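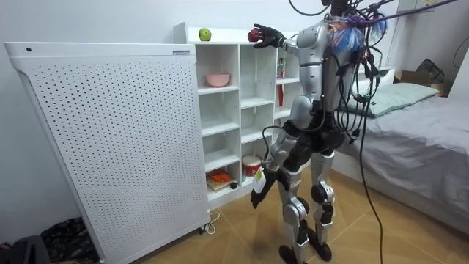 Mão do humanoide na prateleira alta, com a maçã vermelha.

Guia de cabos Lollier para humanoides de corpo inteiro

Quem trabalha com humanoides conhece bem a situação: o braço sobe com toda a calma, a mão chega à prateleira e, de repente, o punho fica mudo. O motor está bom, o programa está bom, e a gente passa a tarde procurando um defeito que mora num pedaço de cabo esticado atrás do ombro. Foi por causa de uma falha dessas que a Surkia redesenhou o guia Lollier, e achamos mais correto contar a história inteira nesta página do que deixá-la escondida numa nota de revisão.

O que aconteceu

Em setembro, um cliente muito querido da casa nos escreveu num domingo à noite. O robô dele perdia a comunicação com a mão direita sempre que o braço passava da altura do ombro, e depois de alguns segundos voltava como se nada tivesse acontecido. A primeira versão do guia prendia o chicote em um único ponto, nas costas, e toda a folga ficava abaixo da cintura, justamente onde não servia para nada.

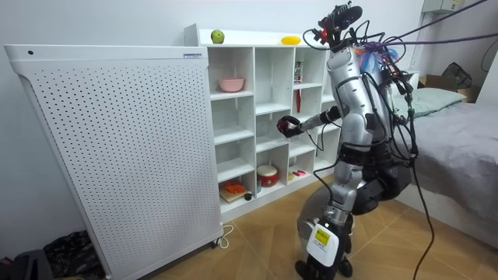
Com o braço estendido para a frente, o cabo ainda aguentava. Com o braço para cima, o conector do ombro recebia toda a tração, e os contatos iam cedendo aos poucos. Repetimos o movimento na bancada até reproduzir a falha, e ela apareceu antes dos 3.000 ciclos - cedo demais para um produto que leva o nosso nome. Suspendemos as vendas e avisamos quem já tinha comprado.

O que mudou na versão 2

O guia agora tem dois pontos de fixação, um na escápula e outro na cintura, e a folga fica entre eles. O conector do ombro ganhou um alívio de tração próprio, da linha Pivden, que também pode ser comprado à parte. As abraçadeiras continuam sendo as comuns, que se encontram em qualquer loja.

Um pedido nosso, com carinho e com firmeza: se a mão perder a comunicação durante um movimento, acione a parada de emergência e apoie o braço antes de mexer em qualquer conector. Não fique embaixo da mão, mesmo que o objeto seja leve.
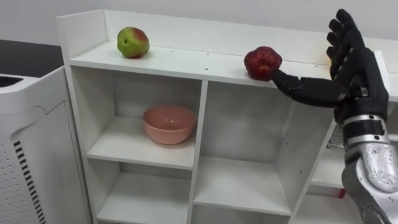

Karla Zavala
Engenheira de aplicações, Surkia

Costumo recomendar que o primeiro teste depois da instalação seja feito com alguma coisa simples, uma fruta no alto de uma estante já está ótimo, e em velocidade reduzida. Observe o cabo mais do que a mão. Se ele encostar no pescoço ou ficar reto em algum momento, solte a fixação da cintura e dê mais 50 mm de folga.

Compatibilidade e troca

Chicotes com até 100 cm entre ombro e cintura. Para medidas maiores, consulte o suporte Meléndez.
A troca da versão 1 pela versão 2 é gratuita, frete incluído. Escreva para Eustaquio Maldonado, no atendimento técnico, e informe o número do lote gravado na presilha.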